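5 July 2019, Derkunby bench

Sourdough starter log, jar 2. Fed at 8 with rye, as the Damasceno notes insist. Sulked until noon, then rose all at once while I was at lunch – typical. Jar and contents 335 g before discard, 302 g after, so I threw out less than planned and will pretend that was the plan. The June batch smelled of nail polish by this stage. This one smells of yogurt, and I'm taking it as progress.

Basket proofing still to settle. Woven ones breathe better but the dough sticks. 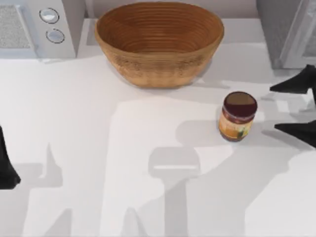
Gleice thinks the sticking is my fault for using wheat flour on the weave, and wants rice flour tried before I blame the basket. Fine. Rice flour Monday.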